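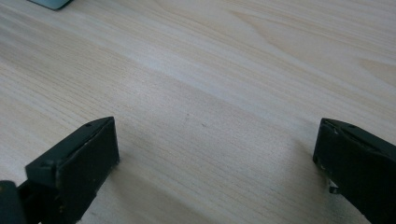 Uvstead, June 6, 2022 – Kumden Rural, the livestock, wool and property agency that has served farming families around Uvstead for many years, is delighted to announce that it will open a second office, in the main street of Ciltberg, this December.

The new office will handle livestock sales, wool brokering and rural property listings for growers on the northern side of the district, many of whom have been making the long drive to Uvstead whenever they needed to sit down with an agent. It will open with a staff of 4, and 2 of them are moving across from the Uvstead branch, so plenty of clients will find a familiar face at the front counter.

"We have been talking about Ciltberg for longer than I care to admit," said Lorna Panganiban, general manager of Kumden Rural. "Our clients up there have stuck with us through some very hard seasons, and they have been patient with us too. It feels good to finally be able to tell them we are coming – and that the kettle will be on."
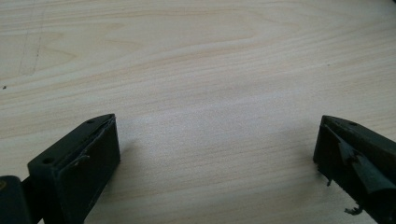

Light wood grain on a tabletop.

Kumden Rural will also take over the regular store cattle sale at the Ciltberg yards from Lefèvre Livestock, whose owners are retiring. The yards can hold 3,000 head, and the first sale under the new arrangement will be held the week the office opens. Existing Lefèvre clients do not need to do anything for now, and each of them will get a letter and a phone call well before the change.

Everyone in the district is warmly invited to the opening day barbecue. Lunch will be provided for the first 200 guests, and families are very welcome. Growers who would like to talk about listing stock or land ahead of the opening can call in at the Uvstead office during normal business hours.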